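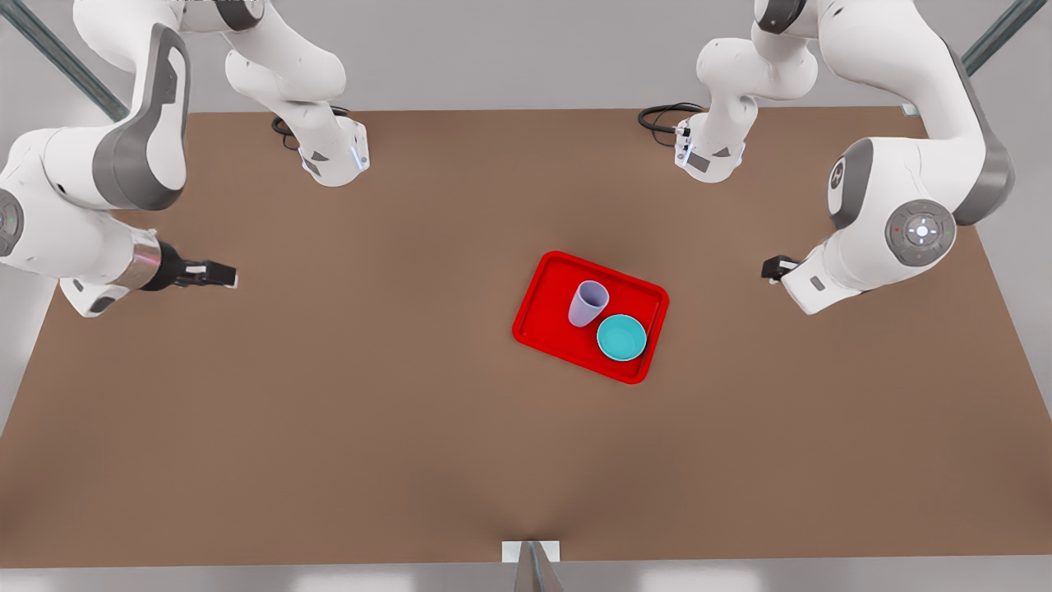
4. Running the tray-carry task in simulation

This section covers loading the two-arm tabletop task in Tawhiri, checking the perception output, planning a two-handed lift and replaying the result. It assumes you have finished the installation in section 2 and that the Wandden planning service starts without errors.

The tray-carry task uses one tray with a cup and a bowl on it. The tray has to be lifted by both arms at once and kept level. Object positions and the tray's rotation are set by the random seed, so your starting layout will differ from a colleague's unless you both enter the same number.

4.1 Loading the task

1. Start Tawhiri and open the project folder you created in section 3.
2. From the Task menu, choose Tabletop, then Tray Carry.
3. In the Seed field, enter 189. The worked values in the rest of this section are based on this seed.
4. Set Arms to 2 and leave Gripper Start State at Open.
5. Click Reset. Both arms move to the ready pose, with the grippers clear of the tray on either side.

Note: Left and right always refer to the robot's own left and right. In the default camera view the robot faces you, so its right arm is on the left side of the viewer. The same convention applies to joint names, log entries and the jog panel.

If the viewer stays grey after Reset, the asset cache has not been built. Close the task, run Tools > Rebuild Assets and load it again.

4.2 Checking perception

Do this before planning, even when you are using ground-truth poses.

1. Open the Perception tab and select Source: Rendered Camera.
2. Click Detect. Three entries should appear in the object list: tray, cup and bowl.
3. Select the tray entry. An outline is drawn over the rim. Check that it follows the rounded corners and that the long axis matches the tray's rotation.
4. Select the cup, then the bowl. Each outline should close without crossing the other.
5. If the cup and bowl are returned as a single object, lower Merge Distance one step at a time and click Detect again.
6. Click Accept Poses to pass the result to the planner.

Note: The detector segments on colour first and shape second. If you swap in your own object models, avoid giving the tray and tabletop similar colours, or turn Colour Prior off.

Caution: Accept Poses overwrites any poses you have edited by hand. Export them first with File > Save Pose Set.

4.3 Planning the lift

1. Open the Planning tab and confirm that the status line reads Wandden: Connected.
2. Under Grasp Pair, choose Short Sides. The planner assigns one short side to each arm according to reach.
3. Tick Closed Chain. This keeps the distance between the two grippers fixed once both have hold of the tray.
4. Set Maximum Tilt to 2 degrees.
5. Set Attempts to 6.
6. Click Plan. Progress is shown for each attempt, and the first valid trajectory is loaded into the timeline.

If every attempt fails, look at the reason code beside the last one.

REACH: One arm can't get to its assigned side. Click Swap Assignment and plan again.
COLL-SELF: The forearms come too close to each other. Raise Approach Height.
COLL-OBJ: A gripper path passes through the cup or bowl. This usually happens when an object sits near the side being grasped. Change Grasp Pair to Long Sides, or offset the grasp point along the rim.
TILT: The trajectory is valid but goes over the tilt limit. Lower the speed scale before you touch the limit itself.

Cable loops at the arm bases are visual models only and are not included in collision checking. Keep this in mind if you extend the workspace back toward the bases.

4.4 Replaying and saving

1. Drag the timeline to the start and click Play.
2. Watch the contact markers as the grippers close. Both should turn green before the tray leaves the table.
3. Click Save Run. The run is written to the project folder with the seed, pose set and planner settings.

Caution: Do not send a saved run to physical arms from this screen. Simulated runs must first go through the Aria safety check described in section 7, which applies the joint speed and force limits for your installation.

To repeat the task over a range of seeds, see Batch runs in section 5. Pesusstead licence holders can also queue batches on a remote server.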